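Kleinkram im Deckel: Anhänger, Knoten und Haargummis

Im Juni wollte ich eigentlich nur die oberste Schublade aufräumen, und wie das so geht, saß ich am Ende den halben Nachmittag am Bett und sortierte Schmuck. Als Ablage nahm ich einen flachen Schachteldeckel mit grünem Rand, den ich aufs karierte Tuch stellte – so rollt mir keine Perle mehr unter die Decke! Mein Liebling ist der runde Anhänger mit dem H, dunkelrot und mit metallisch glänzendem Rand, am schwarzen Band mit einer türkisfarbenen Perle darüber.

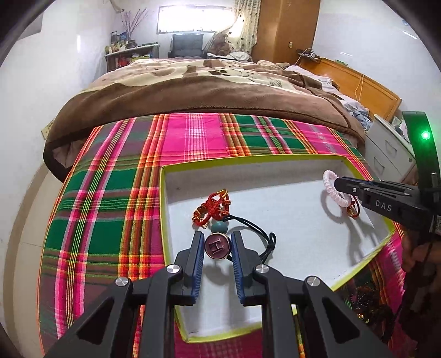

Kazue Hayashi

Das H steht natürlich für meinen Nachnamen, und ich habe ihn vor Jahren auf dem Markt in Undutbridge gefunden, an einem Stand, an dem ich viel zu lange geblieben bin. Die roten Knoten kamen nach und nach dazu, manche als Geschenk, manche selbst geknüpft, wenn auch ein wenig schief (ich übe noch).

Haargummis gehören für mich genauso in die Sammlung, auch die Spiralgummis in Rosa, von denen ich ständig welche verlege und Monate später in einer Manteltasche wiederfinde.

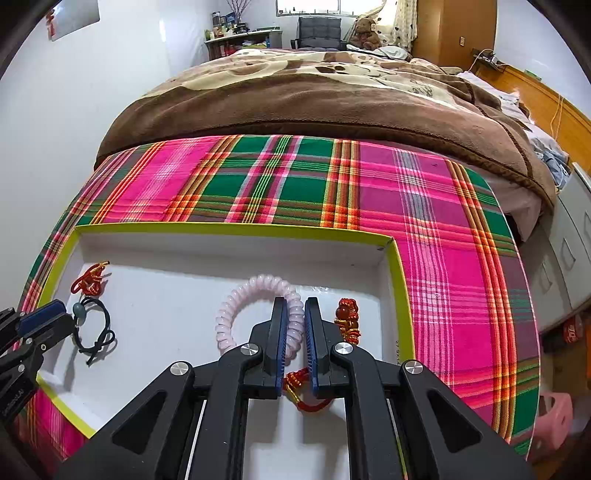 Und weil sich die Kordeln so gern ineinander verhaken, lege ich sie inzwischen einzeln hin und streiche die Enden glatt, bevor alles zurück in die Schublade wandert. Die mit den bernsteinfarbenen Perlen kommen immer obenauf, denn die trage ich im Sommer gern an der Tasche.
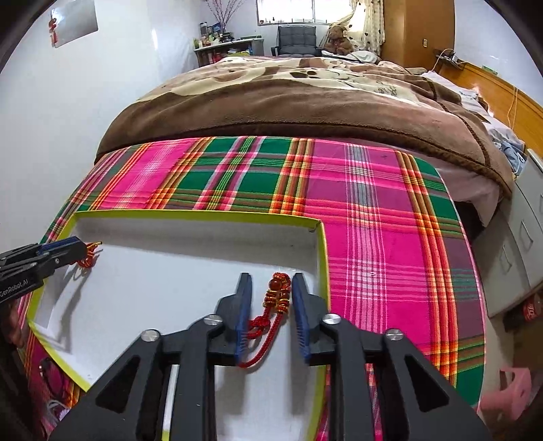 Bresley schreibt dazu: Liebe Kazue, meine Kordeln hängen an kleinen Haken innen an der Schranktür, da verheddert sich nichts mehr. Verrätst du mir, welches Garn du zum Knüpfen nimmst? Meins franst an den Enden immer so aus.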